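Speaker notes, May 2025. Talk: **The bag on the wall: picking up small stuff in shared workrooms**

Slot is 11 minutes. Slow down on slide 2, I rushed it at Zumesside!

**Slide 1: hello**

- Thank Róisín Keane for the intro and for finding the adapter.
- Ask for hands: who has stepped on a bit of plastic at work in socks? (Wait for the laugh. There is always one person with both hands up.)
- I love this topic. I have spent three years thinking about floors and I am still not bored.

**Slide 2: where the bits go**

- The Becerra building has 8 workrooms, nearly all carpeted. Carpet is kind to your feet and terrible for finding small parts.
- Big trash gets picked up right away. A box in the doorway lasts ten minutes. A curled scrap as long as your thumb can stay for a month, and then it's in the vacuum and you're taking the vacuum apart.
- Tell the Wultell story here, the short version. One scrap, one vacuum belt, a whole afternoon gone.
- Dark bits on light carpet are the easy ones. Clear bits are the ones that get you.

**Slide 3: bring the bag to the mess**

- My favorite part. You don't need a new bin, you need an opening at the height of your hand, right over the place where the scraps land.
- A plain shopping bag, a hook, some tape. That's the whole shopping list and most of you have it in a drawer.
- Tape the handles out to the sides. A bag hanging from one point closes up on itself, and then you're fighting it with one hand while the other is full of crumbs.
- Bright tape, please. Ívar Þrastardóttir tried white on white at Gruser and spent a week walking past her own bag.
- See-through is great because you know when it's time to swap.

**Slide 4: the sweep**

- Start at the baseboard and work out into the room. Bits collect along that edge.
- Pick up by hand first, vacuum second.
- Check beside anything with legs or a base. Shelving, bins, whatever lives in the corner.
- Look at the wall gear too while you're down there. An extinguisher belongs upright on its bracket, and the sweep is a good time to notice one that isn't.
- We logged roughly 80 sweeps before September and people got quick at it. I was so pleased with them.

**Slide 5: photos (leave both up through questions)**

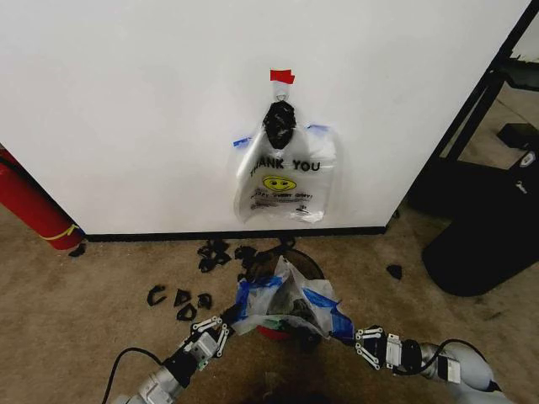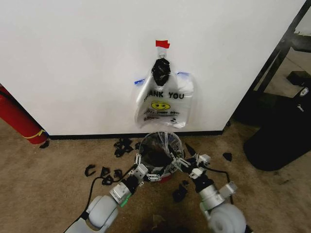
*Both photos: clear "THANK YOU" bag with the smiley, hung on the white wall with red tape at the hook and blue tape on each side.*

- If asked about painted walls: test a short strip of tape somewhere low first.
- Handouts are on the table by room 3045. Take two, give one to whoever does your vacuuming.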